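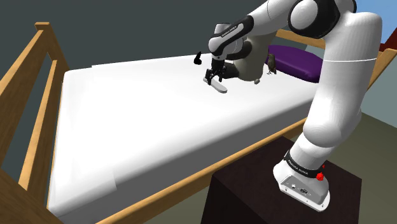 # Chapter 2: Beds, Sheets, and Who Pays for the Laundry

Ask a hotel owner what the business sells and you will hear about comfort, welcome, and memories. Ask the bookkeeper and you will hear about rooms. A guest buys one night in one bed, and at checkout that night is gone for good. You can't put last night's empty room on sale in February. A shoe store with unsold shoes still has shoes.

Chapter 1 looked at how a hotel fills its rooms. This chapter looks at what it costs to get a room ready to be filled again, a subject with less glamour and a great deal more fabric softener.

## The Larnik Inn changes its sheets

Ginette Vachon and Sheldon Gill bought the Larnik Inn, a hotel of 109 rooms beside a highway exit, with a loan, a cousin's blessing, and a firm belief that laundry was a detail. The previous owner had sent everything out to a commercial service called Rirner. Rirner charged by the pound, picked up before breakfast, and returned the sheets folded so tightly that they could have stopped a door.

Gill looked at the monthly bill and did what new owners do. He decided to bring the work in-house. He bought washers and dryers, cleared out a storage room, and hired Karine Chisholm to run it. On paper, the cost per pound dropped at once. Gill had the paper framed, more or less.

The trouble was in what the paper left out. The storage room had held the banquet chairs, which now lived in a rented unit across town. The water bill arrived, and then the gas bill, and then a repair bill for a dryer that had been bought used from a seller who no longer answered the phone. Chisholm pointed out that her two best workers were spending the slow season folding sheets for beds no one had slept in, on full pay. Under Rirner, a quiet week had meant a small bill. Now a quiet week cost very nearly what a busy one did.

Vachon's reply, when the accountant laid all this out, was that at least the towels were softer. She was right about the towels.

## What changed, and what didn't

The inn had swapped one kind of cost for another. Rirner's charges were a **variable cost**: they rose and fell with the number of beds slept in. The new laundry was mostly a **fixed cost**. The machines, the rented unit, and the wages came due whether the parking lot was full or held one truck and a pigeon.

Neither kind is better by nature. A hotel that is nearly full all year can spread a fixed cost across so many room nights that each one carries very little of it. A hotel that empties out every winter is spreading the same butter over much less toast. Gill had worked out his savings using the occupancy of his best month, a habit so common among hotel owners that Section 2.3 is devoted to it.

There is also the matter of how much linen to own. The trade measures this in **par**, where one par is enough to dress every bed in the building once. A hotel needs one set on the bed, another in the wash, and another on the shelf, plus something extra for the guest who has discovered red wine. Buy too little and clean rooms sit waiting for sheets. Buy too much and you have up to 1,000 pillowcases growing old in a closet.

## Before you read on

Keep the Larnik Inn in mind as you work through the chapter. We will come back to it in Section 2.4, where Colleen Doucette, the accountant, offers the owners a third option and is not thanked for it.

**Key terms:** variable cost, fixed cost, occupancy rate, par, break-even point

**Warm-up:** Choose a business you have used in the past month. Write down two costs it would still have to pay if every customer stayed home, and two it would not. Save your list, as you will need it for the break-even exercise on page 10 of the workbook.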